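# Prekberg container terminal - is anybody else reading the new plan?

**tallowgate**

I have lived in Prekberg for 4 years and I am still learning how decisions are made here, so please correct me if I misunderstand something. The port authority put the second version of the harbor plan on its website in February.

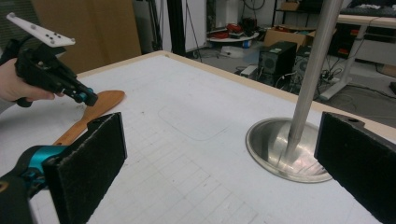
The first version had the new container berths inside the bay, next to the old grain pier. The second version moves them outside the breakwater, to the Arango side, and adds a road of two lanes in each direction behind the school. I read all 300 pages, slowly, with a dictionary for the engineering parts. My question is simple: who asked for the road? In the first version the containers were going to leave by train.

I am not against the port. My wife's family has worked there for a long time. But I would like to understand why the train disappeared between one version and the other.

**bollard_bob**

The train didn't disappear, it's in Appendix F as "stage two." Stage two of anything in this town means never. They promised stage two of the ferry terminal when I was in high school.

The road is there because Floltico wants it. They run trucks. They don't run trains. Draw your own conclusions.

**saltmarsh77**

Bob, you say this in every thread. Floltico is one of the companies that answered the consultation. The grain people answered too, and they also wanted the road. It's on the public list of responses.

The rail line has a weight limit on the river bridge and the bridge belongs to the national railway, not to the port. The port can't put in its own plan that somebody else is going to rebuild a bridge.

**bollard_bob**

They put it in the first plan.

**saltmarsh77**

And they got a letter from the railway telling them to take it out. Page 212.

**tallowgate**

Thank you, I had missed the letter. I found it now. It says that the railway "has no present intention" to strengthen the bridge. For me this is a different thing from saying no. Did the city government ever answer this letter? I searched in the council minutes and I can't find any answer, but maybe I am using the wrong search word.

**quayside_kit**

Can we talk about jobs for one minute? The plan says 3,000 jobs. My shop is on Customs Street and half the street is empty. I don't care very much if the boxes leave on a train, a truck or a donkey. If the outer harbor gets built I have customers, and if it doesn't I close when my lease ends.

People who bought houses on the Arango side knew that there was a port next door.

**fennelhill**

@quayside_kit I bought on the Arango side and yes, I knew there was a port. I didn't know there would be a four-lane road 100 meters from my daughter's classroom. Those are two different things and I think you know it.

Also please read how they get to 3,000. It counts construction, and it counts "indirect employment in the region," and the region goes all the way to the state line. The permanent jobs inside the fence are 300. It's in the small table, not in the summary.

**quayside_kit**

300 is still 300 more than now.

**fennelhill**

I agree. So they should write 300 on the poster.

**tallowgate**

I want to be fair to both of you. I checked the small table and fennelhill has the right number, but under the table there is a note that the figure is for the first year of operation only. There is no number for later years. It can be higher or lower, the document doesn't say.

About the road, there was also an option with a tunnel under the school field - one paragraph, no cost. Does somebody know why it was dropped?

**Primness**

Long time reader, I don't post much. I used to work in the planning office (not anymore, and I never worked on this plan).

The tunnel was dropped for groundwater. The field floods, as anybody who has played soccer there can tell you. You could build it, but the pumps would run all year and the city would have to pay for them, and the port was clear that it would not.

On the railway letter: you won't find the answer in the council minutes. Correspondence of this type goes to the transport subcommittee, and their papers are filed separately, under "Received and noted." If it was only noted, there was no answer.

**bollard_bob**

"Received and noted." There's your whole local government.

**saltmarsh77**

I'll say one thing where I agree with Bob, and I don't expect to repeat it. The city should have answered. The member for our district talks about the outer harbor every time he has a microphone, and he has not said the word "bridge" once. If the state wants this port to start in the present term, the state can sit down with the railway.

**fennelhill**

He was at the school gate last month for a photo. I asked him about the road and he told me that the consultation was still open and I should "make my voice heard." I thought that was what I was doing.

**tallowgate**

I looked in the subcommittee papers, following the advice of Primness. The letter is there, with the words "received and noted," and nothing after it.

I am going to write a comment for the consultation with two questions: one about the bridge and one about the jobs after the first year. I will put my draft in this thread tonight, after 9 p.m., and I would be grateful if somebody checks the English. Kit, I will include also a sentence about Customs Street, if you send me what you want it to say.

**quayside_kit**

Fine. Say that we need a start date. Any date. I'll send you two lines when I close up.

**bollard_bob**

Put my name under the bridge question. Leave it off the other one.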